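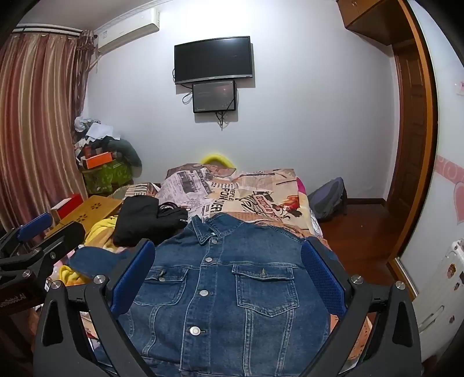 Elmarie Swanepoel wrote:

> I have read the thread about the seams twice and I still don't
> understand the order of work. If I take off the collar first, the
> stand stays on the neck and I can't see where it ends. If I open
> the side seams first, everything moves. Which one do you do? Also,
> my copy of the Sedska pattern has no piece for the inside of the
> pocket flap. Is it missing, or do we cut the flap twice?
>
> I would like to have the pieces ready before the meeting in
> November.

Dear Elmarie, dear all,

I answer the second question first, it is the short one. You cut the flap twice. The Sedska sheet says "flap, cut 4", which means two for each pocket, but on the older print the 4 is so pale that it looks like a 1. I made the same mistake and had to buy more cloth.

For the order of work, I can tell you only how I do it. I am not a tailor, I learned from my aunt and later from the course at Tessier, and those two did not agree on everything.

I start from the hem band. It is closed on the inside and it holds all the other seams, so when it is off, you can see how the panels were put together. After that I take the sleeves, then the side seams, then the yoke, and the collar is the last. I know that many people on this list begin with the collar. My problem with this is the neck edge. It is cut on a curve, and when the stand is gone there is nothing to keep it from stretching. Once I left a back piece on the chair like this for one evening, and when I traced it the neck was nearly 2 cm too wide.

If you must take the collar early, please sew one line of long stitches close to the neck edge before you touch anything. Use a color you will see later.

About the tools. Sandrine Charpentier recommended the small Jident ripper with the red ball and I agree, but only for the straight seams. On the flat double seams I use a razor blade in a holder and I cut every third stitch from the wrong side. Then the thread on the right side comes out in one pull, if you are lucky. Old denim thread breaks often, so have tweezers near you. Do not pull when it resists! I made a hole of the size of a coin in a good front panel because I was in a hurry for dinner.

Metal buttons I do not remove. They are pressed through the cloth and when you force them out the hole is never clean. If the placket has to be used again, I keep it whole, with the buttons, and I trace it as it is. Agnese Sproģis wrote last year that she cuts a small square of cloth with each button and saves them in a jar. That is fine for buttons, but then the placket is lost.

Write on every piece before it leaves the table. I put L or R as the person who wears it would say, and an arrow to the neck. Chalk disappears after the iron, so I take masking tape and a pencil. On my first jacket I had two side panels which looked the same, and they were not.

One thing I want to ask in return. The cloth under the pockets is always darker than the rest, and on a remade piece this shows as a clear five-sided mark. Romain Royer says he puts the new pocket in the same place and a little bigger. Maëlys turns the panel and uses the wrong side. Did anybody try to fade it - with sun only, I don't want bleach in my kitchen? I left one panel at the window for 6 weeks and I can see a difference, but my husband says he can't.

For the meeting: I can bring the Adgate thread, number 153, which is the closest to the old yellow stitching that I have found. I have 9 spools. Please tell me before if you want one, I would like to keep three for myself. Elmarie, if you want, bring your jacket as it is, not opened, and we do the hem band together.

With kind regards,
Ilze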